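Monday, June 21, 2021
Towel notes, Cloluvcombe workroom

Back to the towels this morning, and I was glad of it after a week of paperwork! The Chambi batch has been through the wash 14 times now, so I wanted to go over the pile properly before anything gets written up for Zonwood. Tyyne had left two of them on my chair with a note saying the corners were "behaving oddly" (her words), and I do see what she means - they seem to want to curl after a long stay in the cupboard, especially if they were put away in quarters.

My plan is to fold in half lengthwise, then in thirds, and compare that with the old way. Before folding I like to spread the towel out and get the near edge straight, working the folds out toward the far side by hand. It takes longer than shaking it out, but the zigzag in the pile makes a nice guide for the eye once you get used to it. 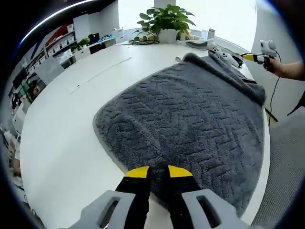 Orvokki thinks I should stop fussing over the corners and do the edges first, as a straight edge pulls the corner along with it. I'll try it her way on number 656 after lunch. Still need to ask Valtteri for more shelf labels.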